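Widstead Work Table, Brown Matte Top

Item group: Tables and benches
Sold by: Tatex
Page last checked: September 20, 2024

The Widstead is a large, plain work table for sorting, light assembly, parts inspection and general bench work. It has a matte brown top with no pattern and no gloss, so small parts are easy to pick out under ceiling lights and there is very little glare. The top is one flat surface with no trays, slots or raised lip.

We have sold this table for 5 years. Most go to repair counters, school shops and stockrooms where mixed parts need to be laid out, looked at and put away again.

Top

The surface is sealed on all sides. Wipe it with a damp cloth and mild soap, then dry it. Do not use acetone or scouring pads. Scouring leaves shiny patches in the matte finish that cannot be polished out. Light marks from metal parts usually come off with a white eraser.

The finish is not meant for hot work. Use a heat mat for soldering and a cutting mat for knives. A vise can be clamped to the front or side edge, but put a scrap of wood under the jaw.

Frame

Welded steel legs with leveling feet. The feet turn by hand when the table is empty and need a wrench once it is loaded. The rated load is 800 pounds, spread evenly over the top. If you plan to bolt equipment down, tell us when you order. Francine Arsenault in our shop can drill the top to your pattern, and she will need a paper template or a dimensioned drawing. Drilled tops cannot be returned.

Using it for mixed parts

The top is deep enough for two rows of small items with open space left in front. Put the heavier pieces, such as valves and power supplies, toward the back and keep the front clear for whatever you are working on. Boxed items can go off to one side. 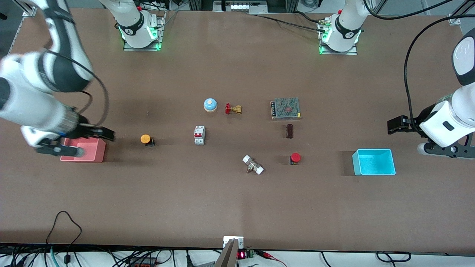 Round parts can roll on any flat top, so if you handle a lot of them, order the rubber mat from Bollex along with the table. It comes in gray or black and trims with scissors. Brass and other soft metals can be set straight on the surface.

Delivery and assembly

The table ships in 2 cartons, one for the top and one for the frame. Two people should lift the top. All bolts and a hex key are in the frame carton. Tighten the bolts by hand first, set the table on its feet, level it, then finish with the key.

Lead time for undrilled tables is shown at checkout. Drilled tops ordered now will ship in October.

Warranty and parts

The frame is covered against weld failure for as long as you own it. The top is covered for 2 years against peeling or lifting. Stains, burns and cuts are not covered. Replacement feet and bolts are kept in stock.

For quotes on several tables, write to Lorne Lapointe at the sales desk. For damage in shipping, contact Aaliyah Dhillon and keep both cartons until the claim is closed.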